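How Do You Get a Job Working for the Government? A Guide to Public Service Exams for Curious Kids

Have you ever wondered who decides where a new bus stop goes? Or who checks that the water in your tap is safe to drink, or who makes sure your gran's pension turns up in her bank on the right day? Somebody does all of that, and most of those somebodies are called civil servants.

There are LOADS of them, and they do some brilliant jobs. Let's find out who they are, and how you get to be one!

What is a civil servant?

"Civil" is an old word to do with citizens, the people who live in a country or a town. A "servant" is someone who serves, or helps. Put them together and you have a person who helps the people of a country by working for its government.

Civil servants aren't the same as politicians. Politicians are chosen in elections, when grown-ups go and vote. Civil servants stay in their jobs whoever wins. So if one party leaves and another comes in, the person who looks after the flood maps is still there on Monday morning, looking after the flood maps.

Some work in big offices. Some wear wellies and count newts in ponds. Some speak four languages and work in embassies on the other side of the world (an embassy is a sort of office that one country keeps inside another country).

So how do you choose them?

Imagine you're the king or queen of a place called Sturcombe. You need a new Keeper of the Roads. Who will you pick?

You could pick your cousin. He's fun at parties! But does he know anything about roads? You could pick the person who gives you the biggest bag of gold, but then the job would always go to somebody rich, and the potholes might never be mended.

For a very long time, that's how lots of countries did it. Jobs went to friends, relations and people with money. Some of them worked hard, and some of them hardly turned up at all.

Then there's another idea. What if everyone who wanted the job had to answer the same questions, in the same amount of time, and the best answers won?

That's an exam!

A very, very old idea

The idea of picking officials by exam goes back well over a thousand years, to China. People there studied for years and years, learning old books of poems and wise sayings by heart. When exam time came, many of them were shut into tiny rooms, one person to each room, with a brush, some ink and their own food. They could be in there for days. Imagine packing your lunchbox for that!

Most people didn't pass. Many went back and tried again, and some kept on trying until they had grey hair.

Other countries heard about the idea and liked it. Britain began using exams to choose its civil servants in the 1800s, and India, France and many other countries have big exams of their own today. In India huge numbers of people sit them, and a lot of them spend a year or more getting ready.

What's in the exam?

It depends on the country and the job, but here are some of the things people might be asked to do.

Read a long, tricky piece of writing and explain it in a few short sentences.

Work out sums from a table or a chart.

Write an essay, perhaps about farming, or the sea, or how to make a city quieter.

Say what they would do if something went wrong. Suppose a bridge has to close and 638 people cross it every day to get to work. What would you sort out first?

After the written part there's often an interview. You sit across a table from a few people and they ask you questions out loud. They want to hear how you think, so it's fine to stop for a moment before you answer.

Let's try it: the Stombridge test

Let's make up an exam for the town of Stombridge, where the mayor wants new Park Rangers. There are only 4 jobs going, but everybody loves the park, so 3,502 people want to be rangers!

That's far too many to interview. The mayor would be at it until next June. So the first paper is a quick one with lots of short questions, and 818 people get through. The second paper is longer and harder, with proper essays, and after that only a small group is left to come in for a chat.

Can you see what's happening? It works like a set of sieves in a sandpit. The first one has big holes and the last one has tiny holes, and each time a bit less sand gets through. Lots of real exams are done in stages just like that.

How do they keep it fair?

This is my favourite part, because people have come up with such clever tricks!

In old China, clerks sometimes copied out every single answer by hand before it was marked. That way the examiner couldn't recognise a friend's handwriting. Sneaky, and very sensible.

Today many papers have a number on them where the name would be. The person marking paper 638 has no idea whether it was written by a stranger or by their next-door neighbour. Often two people mark the same essay without seeing each other's marks, and if they disagree by a lot, a third person reads it too.

Computers help as well. They can mark tick-the-box questions in a flash. Essays are much harder, so people still read plenty of those themselves.
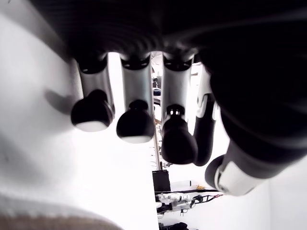

A robotic hand, seen from underneath. Four fingers and a thumb, just like yours!

Does everybody get the same time?

Nearly everybody, but there are some good exceptions. A person who finds it hard to see small print can have a paper with great big letters. A person whose hand hurts when they write might be allowed to type, or be given extra minutes. Being fair doesn't always mean doing exactly the same thing for everyone.

What if you don't pass?

You can usually try again, though some exams only let you have a certain number of goes. And all that reading isn't wasted. You still know about rivers and laws and history, and that comes in handy for being a teacher, a journalist or a quiz champion.

Have a go yourself

Get some friends together and invent a job. It could be Captain of the Biscuit Tin or Chief Looker-After of the Hamster. Write five questions that would help you find the best person for it. Then give everybody a secret number to put on their paper, mix the papers up, and ask a grown-up to do the marking.

Afterwards, talk about your questions. Did they really find the best hamster-looker-after? Or did they just find the person who writes fastest? People who set real exams argue about this all the time!

Words to know

Candidate: a person who is taking an exam or trying to get a job.

Examiner: a person who writes or marks an exam.

Interview: a meeting where you're asked questions out loud.

Official: a person with a job in government.

Written by Fredy Villca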